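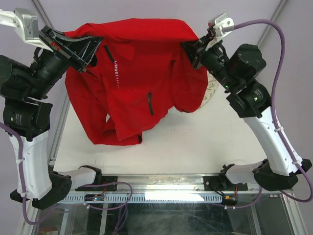

**svenja_meinecke** wrote:

How do I wash a waterproof shell jacket so that the rain rolls off it again?

Wash it at 30 degrees with a liquid soap for technical clothing, rinse it two times, and then give it low heat in the dryer for twenty minutes. I did this on Tuesday with my old Vivska and the sleeves are good again, but the shoulders still become dark after a short walk in rain. The backpack straps sit exactly there. Must I now buy the spray, or the product which goes in the machine? The jacket is from the time when I lived in Bultalthorpe, so it has seen much rain.

---

**gallside_walker** wrote:

Spray, only on the shoulders. The wash-in stuff also coats the inside, and then the lining feels clammy. I did that once to a Hapeta and wore it maybe three times after.

---

**HSheehan** wrote:

> The wash-in stuff also coats the inside

I've used wash-in for years on an unlined jacket and never noticed any difference in how it breathes. With a lining, OK, I would spray too. But Svenja, did you close all the zippers and the velcro before washing? Open velcro chews the face fabric, and no product fixes that.

Hamish

---

**svenja_meinecke** wrote:

The zippers yes, the velcro on one cuff no. I looked now with a lamp and there is a small rough place, but it is on the cuff and the problem is on the shoulders.

One more question. The bottle of soap has 296 ml and the label says one bottle is enough for three jackets. This seems to me a lot of soap. Do you really use so much?

---

**gallside_walker** wrote:

I use half of what it says and run a second rinse. Too much soap left in the fabric pulls water in, so it could even be your whole problem.

---

**HSheehan** wrote:

Half is too little if the collar is greasy. Skin oil and sunscreen are what kill the coating on mine. I'd follow the label and rinse more.

---

**pennywort** wrote:

Can I ask about the dryer part? I don't have one. Is an iron OK? The care tag in mine is washed out completely.

---

**svenja_meinecke** wrote:

@pennywort My sister does it with an iron on the lowest step, no steam, and a thin kitchen towel between. She keeps away from the zipper and from printed letters - on her jacket a part of the print came off on the towel. If your tag can't be read, maybe write to the maker first.

---

**gallside_walker** wrote:

A hair dryer works too, if you have patience. Don't hang it on the radiator.

---

**svenja_meinecke** wrote:

Small report. I did two more rinses without soap and then sprayed the shoulders while the fabric was damp. The water makes drops now, also under the place of the straps. I can't say if it was the rinsing or the spray, I should have done them on different days. In August I go walking for a week and will write again after it.

---

**HSheehan** wrote:

My money is on the rinsing.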